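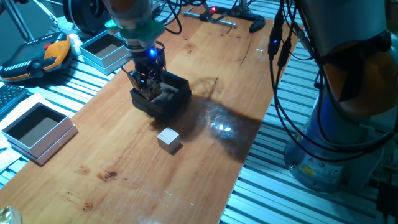

By Kinga Barta, Ormsby Community News
Filed under: Libraries, Family

The Ormsby Public Library will open a toy and puzzle lending collection in May, the library board has confirmed. Residents with a current library card will be able to borrow board games, building sets, jigsaws and hand-held puzzles in the same way that they now borrow books.

The collection opens with 700 items and will occupy the former periodicals room on the ground floor of the Ukside branch. Most of the stock was donated by households in the district during a winter appeal. The remainder was purchased with a grant from the Pruvbridge Fund, which supports public services in the county's smaller towns.

"Families have asked us for this service for a long time," said Declan Donnelly, director of the library. "Many good toys are used for a few weeks and then sit in a closet. We would like them to be used again."

Each cardholder may borrow two items at a time. The loan period is the same as for books, and an item may be renewed if no other borrower has placed a hold on it. Overdue items will not be fined, although a replacement charge will apply after 90 days. 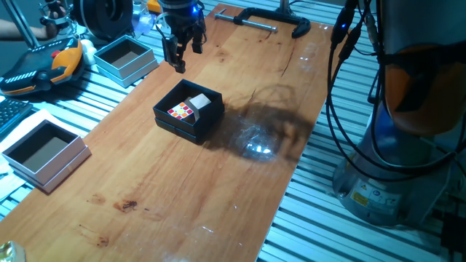

What happens if a piece is missing when a game or puzzle is returned?
Borrowers are asked to tell the desk and to look for the piece at home. There is no charge for a single lost piece, and staff will replace it from spare sets where they can.

Every item has been cleaned, checked against a contents list and given a suggested age range. Lists are attached to the inside of the lid or, for items without a box, to the carrying bag. Staff will repeat the check each time an item comes back, so returns must be made at the desk during opening hours. The outdoor book drop may not be used for toys or puzzles.

The periodicals room is among the oldest parts of the Ukside building, which dates from 1788 and served as a grain exchange before the library moved in. Current newspapers and magazines have been moved to the main reading room – back issues may be requested at the desk.

Struan Cruickshank, who chairs the library board, said the move had been discussed with regular users of the room. "Some readers were concerned about losing a quiet space, and we understand that," he said. "The reading room will keep its quiet hours in the morning."

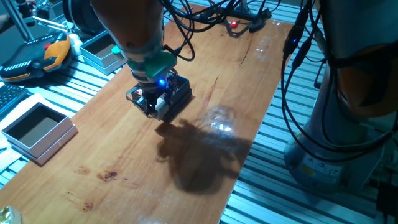

The board will review the service after its first year and decide whether to extend it to the Zindum branch, where storage space is limited. Until then, Zindum cardholders may reserve items online and collect them from Ukside. Further donations will be accepted from June, provided that they are complete and in working order. The library cannot take soft toys or items that require a power cord.

Questions about the collection may be directed to the Ukside branch desk.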